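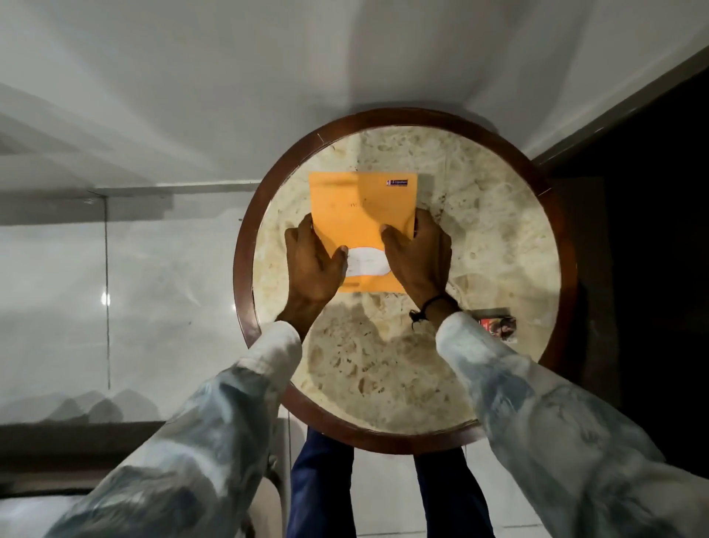
Renske Aldous
Contributing editor, manipulation and end effectors

Edge release fault (Clavmont)

The edge release fault is a failure of the Clavmont tabletop handling system in which the arm lets go of a thin, flat item before the item is fully supported by the table. The item tips over the rim and falls. In a less common form the arm does not let go but keeps pressing on the overhanging part of the item, and the load passes through the table edge into the wrist. The second form is treated as a safety matter, the first as a loss of function only.

The fault was first recorded in June during acceptance tests at Ukia, where the system was being set up to turn over, square up and stack paper envelopes and thin booklets on small tables. It was listed as closed on 27 March 2025.

Background

Clavmont is a two-armed system trained mainly on recordings of people doing the same work by hand, taken from head height and looking down at the tabletop. The learned part of the controller, called Hekeo, produces hand paths and grip commands. A separate layer, which is not learned, limits force and speed.

Flat items are hard for the system to pick up from a hard surface, as there is little for a fingertip to get under. People commonly deal with this by sliding the item to the edge of the table, letting part of it hang over, and pinching the free part from above and below. The training set contained many examples of this move. It also contained the reverse move, in which an item is brought in over the edge and pushed flat onto the table with one hand while the other steadies it.

In single views the two moves can look nearly the same. The item is partly on the table, one hand is flat, and the other is low with the fingers curled.

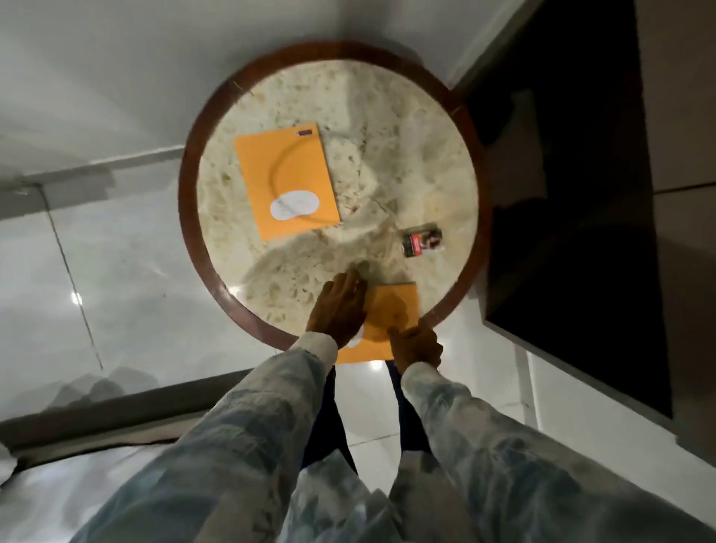 Hekeo took a short run of views as input, but the run was too brief to show the direction of travel when the hands moved slowly. Where direction was unclear, the controller sometimes changed from one move to the other partway through. A change from placing to picking led to the pressing form of the fault. A change from picking to placing led to the dropping form – the grip opened while most of the item was still past the rim.

Contributing causes

Table outline. The edge finder had been tuned on square and rectangular tables. On round tables it fitted a straight line to the nearest part of the rim, which put the estimated edge too far out on either side of the contact point. Items laid down at an angle were affected most.

Surface pattern. On pitted or veined stone the depth estimate was uneven. Small cavities were read as gaps under the item, and the system concluded that a flat item was raised when it was lying in full contact. Plain tops did not show this effect.

Item type. Padded envelopes and booklets were handled as one class. A padded envelope stays fairly stiff when half of it hangs free. A booklet sags, and its inner pages can slide against the cover, so that a grip on the cover alone does not hold the whole item. Booklets made up most of the dropped items at Ukia.
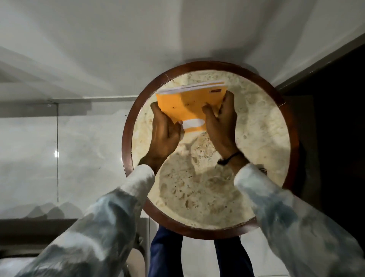

Vol. 2, p. 10

Force limit. The limit was applied to the total force at the wrist and took no account of where the force acted. A downward push well inside the rim and the same push on an overhanging corner were both allowed. Light tables could be tipped by the latter. One table was tipped in testing, and no injury was reported.

Investigation

The review was carried out by Cullinane, which had supplied the force layer. It replayed 3000 logged cycles without the arm powered and compared the commanded move at each step with a hand-labeled one. Changes of move were found to cluster in the slowest part of the path, just before release. Replacing the round table model with a correct one reduced the number of changes but did not remove them, and the review therefore listed the short input window as the main cause and the edge finder as secondary.

An early theory that glare from polished floors was disturbing the camera was dropped. Covering the floor made no difference to the logs.

Correction

Three changes were made. The input window was lengthened, and the current move is now held until the item is either fully on the table or fully clear of it. The edge finder accepts curved outlines. The force layer now uses a lower limit for any contact outside the rim, and stops the arm if the table itself is seen to move.

The revised system completed a further 3000 cycles on round and square tables without the pressing form. The dropping form still occurs with booklets whose pages are not bound along the full edge – operating notes advise keeping these off the system.

See also: Overhang grasp; Move switching; Wrist force limit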